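Visit report: Susteo workshop, Rillbridge

We got to the unit a little after nine and were met by Syafiqah Yeoh, who looks after the hand-held grippers. Susteo uses them in pairs, one in each hand, to record cloth handling. The same jaw design goes on the arm in the back room, a Fujimoto, but the arm was switched off for a cable change and we spent most of the morning at the bench with the hand tools.

Each tool has two jaws that mirror each other. The arms are cut out along their length to keep the weight down, and each carries a soft blue pad at the tip. A complete tool with its camera weighs 500 g. Anyone doing a long session notices every extra gram, Syafiqah said, and an early version with solid arms was given up after a week.

The pads take most of the wear. They are bought in from Bistenico and have fine ribs on the gripping face. Lint packs into the ribs, fleece being the worst for it, and a clogged pad lets thin cotton slide. She cleans them with a dry nail brush, then a damp cloth, and leaves them face up until dry. No solvent. A pad is changed once the ribs have gone flat at the tip, and the old one is kept in a labelled bag. The bag for this year is getting full.

Changing one is a short job. The old pad is peeled off from the back end, the seat is wiped, and the new one is pressed on from the tip downwards. Both pads on a tool are always changed together. With a new pad facing a worn one the jaws meet off centre and pull the cloth to one side.

After that comes the gap check. The jaws are closed on a 2 mm steel strip and should hold it level. If one side drops, the pivot pins are looked at first. They can work loose and the jaw then rocks. Syafiqah showed us a rocking jaw by pinching it between finger and thumb. You could feel the play more easily than see it. A drop of light oil goes on each pivot, wiped off straight away so that nothing gets onto the fabric.

The camera is set last. The operator opens the jaws fully and checks that both tips show on the screen, then closes them and checks again. The reading for jaw opening is zeroed in the closed position. Each tool has its own page in the logbook. Tool 244 had been in twice for the same pivot, and tool 271 was waiting for a screw.

We asked about long fingernails, as one of our own people has them. Nails are fine on the grip, but should be kept away from the linkage while the jaws are closing.

Lunch was sandwiches in the front office. Parking is at the rear and the gate needs a code, so ring first.

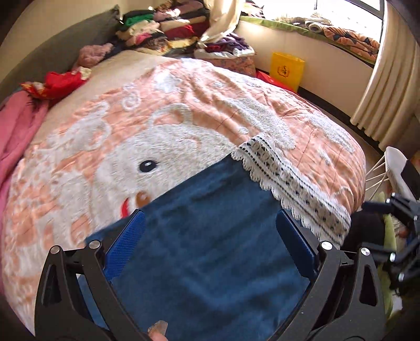

Rillbridge, April

Dark blue fabric with white lace trim, on a peach and white plush blanket with a bear's face. The jaws are open over the cloth, with the ribbing showing on the left pad. A second gripper is at the right. Plush and lace are both on the workshop's list of materials that call for a pad check afterwards, plush for the lint and lace for snagged threads around the pivots.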